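Workshop Tips: Recording Laundry Demonstrations for a Learning System
Posted 12/27/20 in Workshop, Fatarora 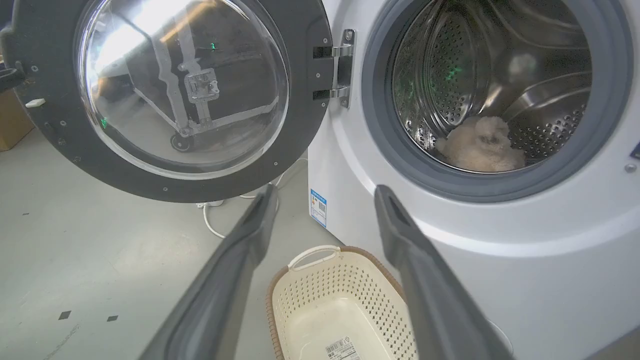
Wrist camera view of the unloading task: door open, one plush item in the drum, basket on the floor.

These tips come from the laundry station at Pladitz, where an operator guides a two-finger gripper and each attempt is stored as one example. Most apply equally to a dishwasher or an oven door.

Fix the start state first
Write down what counts as the start of an attempt and keep to it. For unloading we use door fully open, basket empty, one soft item at the bottom of the drum. If door opening is to be learned as well, record it as a separate task with its own name. Mixed files are tedious to split afterwards.

Mark the floor
Put down tape for the basket and for the base of the arm. Move the basket on purpose between batches, by a hand's width or so, and note the new position. Small accidental shifts within a batch are harmless. A large one that goes unrecorded will confuse anybody comparing batches later.

Mind the door
A round glass door picks up window glare and the reflection of whatever stands opposite. Do not try to remove all of it. Record part of the set with the blind up and part with it down, and enter the blind position in the log. Wipe finger marks off the glass between batches with a dry cloth.

Approach the drum
Bring the fingers in over the lower rim, clear of the rubber gasket. The gasket catches a fingertip easily and can be pulled out of its groove. Close slowly on soft items. A fast grasp tends to push plush against the back of the drum, and the operator then spends half the attempt chasing it.

Vary the load
Start with a single item that holds its shape. Go on to flannels, then socks, then a towel, which will hang over the rim and drag. Leave items in whatever position they fall. Arranging them neatly gives a tidy set that teaches very little.

Keep the failures
An attempt that ends with the item on the floor should be kept and labelled as dropped. Of 2,207 attempts logged by May, 1,421 were marked clean. The others went into a separate folder, and Rotumach's trainer reads both. Delete only files with a missing camera stream or a stopped clock.

Cables
Run power leads along the wall wherever they will reach. Where one has to cross near the machine, tape it flat and keep it out of the path of the basket.

Operators
Change over after 2 hours at most. Tired operators make short, jerky corrections, and these show up plainly in the finger traces. Have each person do ten practice attempts before recording.

Log sheet
One line per attempt: operator initials, item, basket position, blind, result. The Giannakopoulos template has a column for remarks; use it for odd noises and slipped grasps. Copy the sheet to the same drive as the recordings at the end of each session.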